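# Chiffrer un poste de collecte à deux pinces tenues en main

Cette page décrit la méthode utilisée pour établir le budget d'un poste où un opérateur manipule des objets avec deux pinces instrumentées, sans bras robotisé. Elle suppose que le choix du modèle d'apprentissage est déjà fait et que seul le matériel reste à commander. Les prix sont hors taxes.

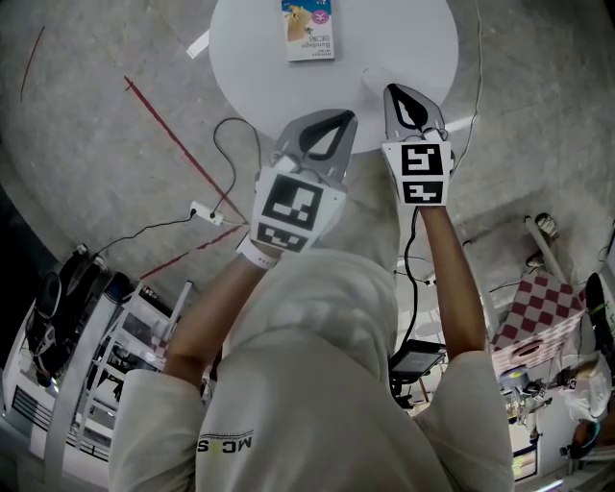
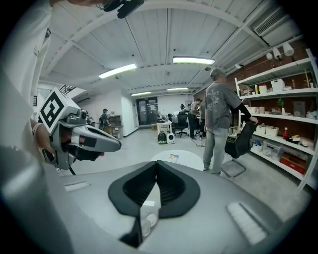

## 1. Fixer le périmètre

Un poste comprend une paire de pinces, une table, le câblage et la mire d'étalonnage. Le calculateur et le stockage sont partagés entre plusieurs postes et font l'objet d'une ligne séparée. Ne pas les répartir au prorata dans le prix du poste : le total devient faux dès qu'on ajoute une table.

Noter avant toute demande de prix :

- le nombre de postes actifs en même temps ;
- la durée d'une session, pauses comprises ;
- la masse maximale des objets à saisir ;
- la distance entre la table et la prise murale la plus proche.

## 2. Demander les devis

Demander au moins deux devis sur la même nomenclature. Pour notre dernier achat, Cloveck et Bralo ont répondu sur la pince complète, Prosser seulement sur les doigts et les patins. Les offres ne sont comparables qu'une fois ramenées au même contenu. Vérifier en particulier si les supports de marqueurs, les câbles et la visserie sont inclus.

| Ligne | Quantité | Prix unitaire (€) | Total (€) |
|---|---|---|---|
| Pince instrumentée | 2 | 710 | 1 420 |
| Table et câblage | 1 | 300 | 300 |
| Mire d'étalonnage | 1 | 242 | 242 |
| **Total par poste** | | | **1 962** |

Le port n'est pas compris. Grenard le facture par colis et non par commande, d'où l'intérêt de grouper les mires avec les tables.

## 3. Prévoir les consommables

Les patins s'usent avant tout le reste. Commander un jeu de rechange par pince dès le premier achat et inscrire le renouvellement en fonctionnement, pas en investissement. Même traitement pour les marqueurs imprimés : un coin décollé ou rayé suffit à dégrader la détection. Les réimprimer sur papier mat, à l'échelle 100 %, et contrôler le côté au pied à coulisse avant collage.

Les câbles des pinces travaillent en flexion au niveau du poignet. Choisir une version souple et garder une longueur de réserve. Un câble trop court tire sur le connecteur quand l'opérateur tend le bras.

## 4. Implanter avant de commander les tables

Tracer l'emplacement au sol, puis faire tenir une personne devant, bras tendus. Il faut pouvoir reculer d'un pas sans toucher une étagère ni un siège. Relever ensuite le trajet de l'alimentation et compter les prises, chargeurs compris. Les passages de câbles au sol se chiffrent à part ; ils sont régulièrement oubliés.

Les objets à manipuler (boîtes, flacons, petit emballage) passent sur la ligne fournitures. Prévoir des doublons pour les emballages en carton.

## 5. Échelonner l'achat

Commander un seul poste, le faire tourner jusqu'à la première révision des patins, puis corriger la nomenclature. Si les crédits doivent être engagés en septembre, demander au fournisseur une validité d'offre couvrant cette période, et faire figurer le délai de livraison sur le devis. Pour les postes suivants, reprendre le tableau ci-dessus et ne modifier que les quantités et la ligne de port.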